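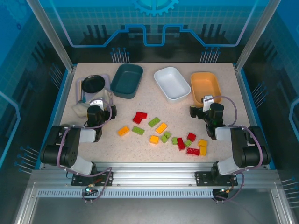 One reader asked whether brick sorting by color makes sense at all when most builders search by shape. Color first is faster for small mixed lots. Shape first pays off in large ones, and the Gellow lot is small - 269 pieces in total, handled in batches.

Each batch is tipped out in the middle of the table and sorted by color into rectangular bowls.

Batch on the table. Red, green and orange-yellow blocks, with the bowls in a row at the back. A color with no bowl of its own waits for the next round.

Close view of one red brick with lime-green bricks against it. Bricks lying on their sides are harder to match by size, so color is read first and studs second.
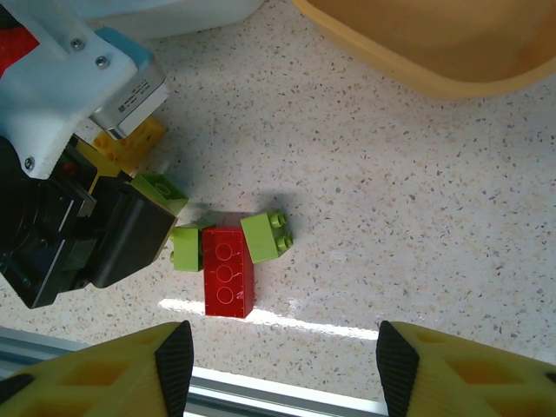 Should the bricks be washed before or after sorting? After. Washing by color keeps the lots separate, and the drying trays hold nearly 60 bricks each.

Size sorting follows in March, using the Wallix divider box with 6 compartments. Long bricks go in first. Odd parts are bagged and labeled Szénási.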